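Search this site
Search

Workshop tips: setting up a small gripper arm at home

These notes come from a bench arm put together at the Pelberg shared workshop, with the fingers later refitted at home. November 2024. They assume the arm moves, the joints are calibrated and the controller talks to the laptop. Frame assembly is on a separate sheet.

Power supply

Mount the supply off the bench. A shelf bracket on the wall is enough. Run the motor leads and the signal leads on opposite sides of the arm and cross them at right angles where they have to cross. Our first layout had both in one sleeve and the wrist joint twitched whenever the shoulder took load.

Fit an inline fuse on the motor side. Label it.

Fingers

Cut the fingertip plates as a pair, clamped together, and drill them in the same setting. Two plates drilled one after the other will not close square. Deburr both faces with a fine file before fitting.

Use a drop of medium-strength threadlocker on the finger screws and leave it overnight. Do not use it on the pivots. A pivot that has gone tight should be stripped, wiped and given one drop of light machine oil. If it is still tight, the hole is undersize: ream it, then check the pin for play.

Check the finger screws after the first 52 cycles and again at 2,000. Ours had shifted by the first check and not by the second. Zodwa Mathebula runs hers to 3,000 before looking, on a Stirna gearbox with less backlash.

Closing force

Set the current limit low and bring it up in small steps. Start with a folded tea towel between the plates, then a sponge, then something hard. Write down the setting for each. The limit drifts with motor temperature, so take the readings after ten minutes of running.

If the fingers stall before they touch, look for a cable caught in the linkage before changing any numbers.

Simulation before metal

The simulator needs only a rough model of the room, but the gripper linkage must be right. Measure pivot to pivot, not edge to edge. Prornholm's bracket drawings give edge distances, and we lost most of April to that.

Test objects should be awkward ones. A plain cube will pass with a bad approach angle and teach you nothing. For tall shapes with a heavy top, bring the open fingers in low and keep the path straight. The rendered view at the end of this page has a dark, rough-surfaced, statue-like object with its narrow lower column between the two fingertip plates, and that is the position to check before sending a close command. Look at the clearance on both sides of the column. If one plate will touch well before the other, correct the wrist first, in steps of 2 mm, then run the approach again from the start position. Save the corrected pose under a new name; the Bíró script overwrites the old file without asking.

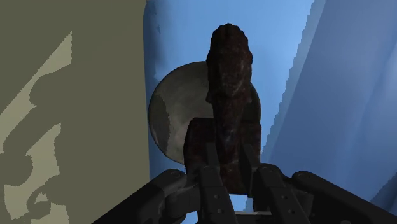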